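Section 3. Before You Order

Read this section before you sign the Vorville quote. The brochure price covers the arm and the controller and very little else.

1. Pick one task and write it down in a single sentence. "General desk work" is not a task.

2. Have a person do that task by hand at a plain table, with the same supplies the arm would get. Plan on 16 trials.

3. Note what each hand does. Most quotes price one arm. Holding a sheet down while writing on it takes two hands, or a fixture you will pay for.

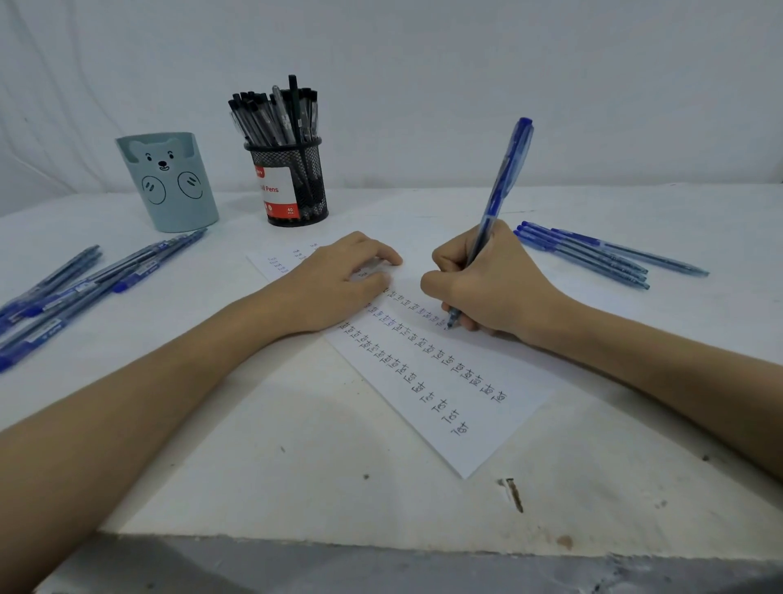 Maddocks disagrees with step 3: a clamp does the holding hand's job for $800, and a second arm is money thrown away. Maybe so. Get the clamp quoted in writing, with installation, and ask who moves it when the paper size changes.

4. Add the yearly service plan. Ours came to $2,192, and it was missing from the first quote.

CAUTION: Do not accept a demo video as proof of cycle time. Ask for 10 runs in a row on your own supplies.

NOTE: Vorville prices change every January. Old quotes are not honored.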